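Speaker notes, "Running a small choir without losing your evenings"
September 11, 2026
Slot is 28 minutes plus questions. Water on the lectern. Speak slower than feels natural!

OPENING

Hello, thanks for having me, thanks to whoever put the biscuits by the door. I run Kondunari, which is a community choir with no auditions and (some weeks) no tenors. I've been doing it for ten years now and I want to talk about the bits that happen away from the singing, so choosing the songs, getting people to learn them, and the emails. Oh, the emails.

Quick show of hands, who runs a choir? Who sings in one? Who got dragged along by a friend? Lovely. Wave at the dragged ones.

Tell the story of the first rehearsal. I'd photocopied a five-part madrigal, back to front, and four people came. We ended up singing a round about a frog for an hour and a half, and they all came back the next week, and I've trusted rounds ever since.

Next slide.
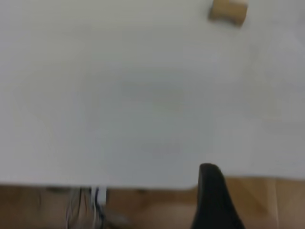 Photo: Ezequiel Bañuelos

CHOOSING SONGS

So, songs. My rule is that a term gets ten pieces and no more. I used to hand out a folder as thick as a loaf and then we'd sing the first few and apologise to the rest.

Of the ten, I want 3 that people could sing tonight, straight off. Rounds, call and response, anything with a chorus that comes back. Then the middle lot, which need a month of work. And one big scary one that I may have to drop, and I tell them so at the start, because then it's an adventure if we manage it and no great loss if we don't.

(If time: the year the scary one was in Polish and we'd all learnt the same vowel wrong. We were put right very kindly by a lady in the front row at the concert itself.)

Keys! Please try everything down a tone. Printed keys suit whoever the arranger had in the room. My altos were growling away politely for a whole spring before one of them said anything, and I felt awful. Now I ask. "Too low? Too high? Hands up." Takes a few seconds.

And check the page turns before you print. I once had the whole choir turn over in the quietest bar of a lullaby and it sounded like a flock of pigeons leaving.

LEARNING BY EAR

This is where I usually get grumbles, so slow down here and smile.

About half my lot don't read music. They can all learn by ear, though, and so can the readers once they've stopped being cross about it. I sing a line, they sing it back. Short lines, shorter than you think. If it goes wrong I don't stop and explain, I just sing it again a bit clearer, and nine times out of ten it mends itself.

Learn the tune first, everybody, all parts. Basses love getting the tune, they hardly ever do. Then add the lowest part, then whatever sits in the middle. I leave the top harmony till last as the sopranos pick it up fastest, and they can have a rest and a cough sweet.

Move on to the next slide.

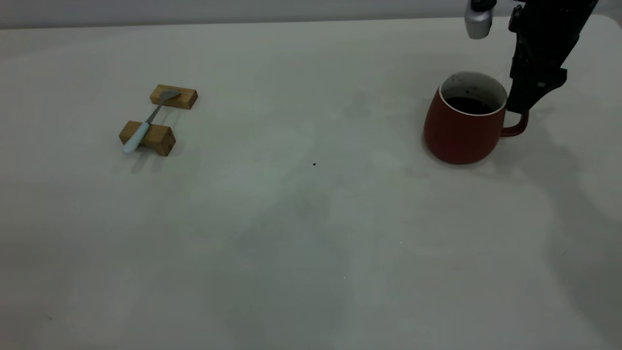

Jabłońska wrote to me after I gave a version of this talk in May and said she disagreed completely, that her group learns the middle parts first while everyone's still fresh, and that leaving them to the end is why inner parts always sound unsure of themselves. I've tried it since and I have to say she's got a point, at least with the slow pieces. With anything fast my altos just looked at me. So try both and see what your people do.

Practice tracks. Yes, make them, and make them on your phone in the kitchen, it's fine. I sing each part on its own and then once more with a bit of piano underneath. Don't spend a weekend polishing them. The one where my kettle goes off halfway through is still the favourite, and there's a whole row of people who now breathe at the kettle.

Say the title and the part at the start of each one. I didn't, for ages, and people learnt entire songs in the wrong voice.

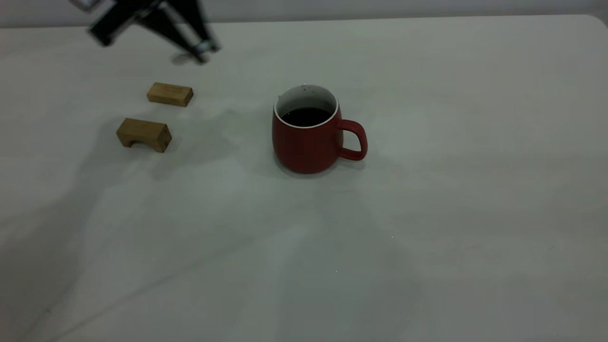 Keep the tracks short as well, one verse if the verses all go the same way. People listen in the car or while they're peeling potatoes, and they'll happily play a short thing over and over where they'd give up on a long one. Words go in a separate sheet, big print, with the breaths marked in.

THE EMAILS

Deep breath, this is the therapy section. Last year I went back and found I'd sent 233 emails to the choir. To a choir! That meets every week! In the same room!

What I do now is one message, the day after rehearsal. What we sang, what to listen to, what's next. If it's not in there it waits. The first month I got a lot of "did I miss something?" and then it went lovely and quiet.

Two of our neighbour choirs, Cedon and Arnitora, do it with a printed sheet on the chairs and hardly any email at all. I'm jealous, but I'd lose the sheet.

Absences: I stopped asking for reasons. Just "in" or "out" next to the date. People were writing me paragraphs about their boilers.

Slide, then tea break.

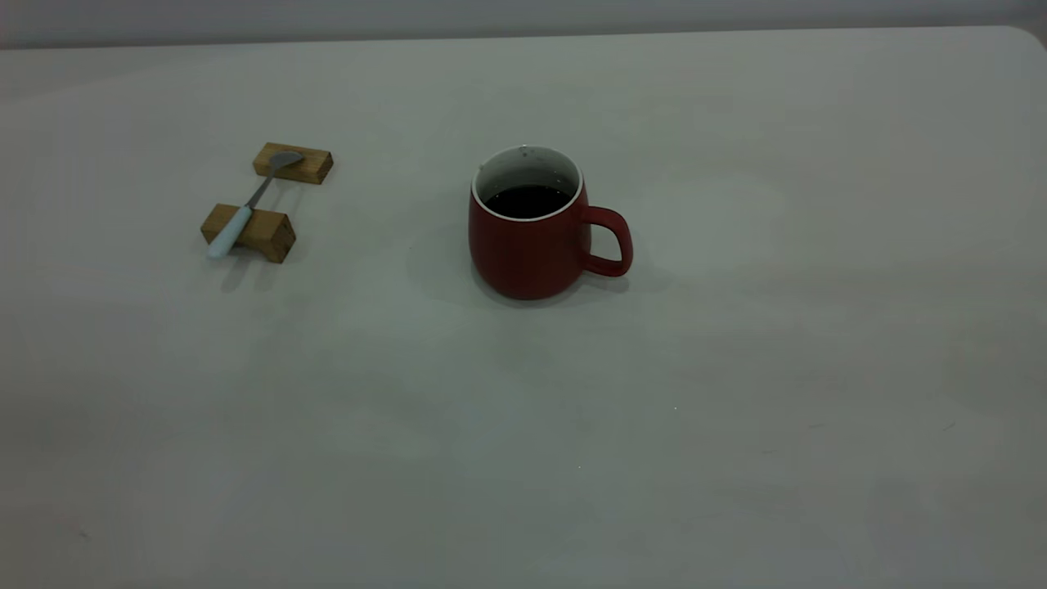
Red mug on the table.

AFTER TEA

Get everyone standing, shake the arms out. We're going to do the frog round, in two halves first, split down the aisle. Start it in D, not too quick. Left side goes first, right side comes in on "lily pad".

If it falls over, laugh and start again. If it goes well, try it in four.

Then questions. Someone will ask about tenors. I don't have any answer about tenors, so ask the room, and leave the sign-up sheet for the spring singing day on the piano on my way out.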